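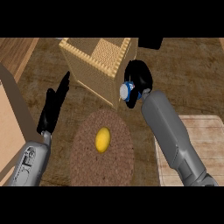

What happens to packers' jobs when a two-armed robot takes over part of the table?

Most of them keep the job, but the job turns into checking, restocking and fixing, and the pace is set by somebody else.

I say "most" with some care. At Femex, the packing firm where I did my fieldwork, I interviewed 40 people on the two lines that had robot cells, and what I got back was a mixed bag. The day shift liked having less reaching and twisting to do. The night shift talked mainly about waiting – standing next to a machine that is busy, with nothing to do until it isn't. Both groups used the word "babysitting," though the day shift laughed when they said it.

Figure 1. Basket packing in simulation, with two robot arms. The right hand grips a small blue can by the basket, and the left hand is open and empty.

The task in Figure 1 is the kind of thing I mean by packing work: mixed items, a soft-sided or woven container, and no fixed spot for anything. I showed the rendering to the packers during the second round of interviews and asked them what they would do with the free hand. I expected a shrug and got a very long conversation! Several told me they would steady the basket. Others said they'd already be going for the lemon. One woman with 11 years on the line told me she couldn't say what her left hand does until she watches it, and then she got up and packed a box to find out.

That conversation changed how I read the shift logs. Between March and 28th October the packers on the Ekau line wrote down 1,243 stops, and I had been treating every one as a machine problem. Going back through them with two of the packers, I found that some 162 were people stepping in early, before any fault came up, to straighten a box or turn an item around. The line software (Dotari) files those under "operator delay." You can imagine how that went over in the break room.

At the Ríos site, where management let the packers rename the stop codes themselves, early steps got their own code, "assist," and the arguments about it mostly dried up. I can't tell from my data whether the work got any easier there, and the interviews were too few to compare the sites properly. What I can say is that people at Ríos talked about the cell as part of their station – at Ekau they talked about it as the thing next to their station. I come back to that difference in the section on training, where the new hires see it quite differently.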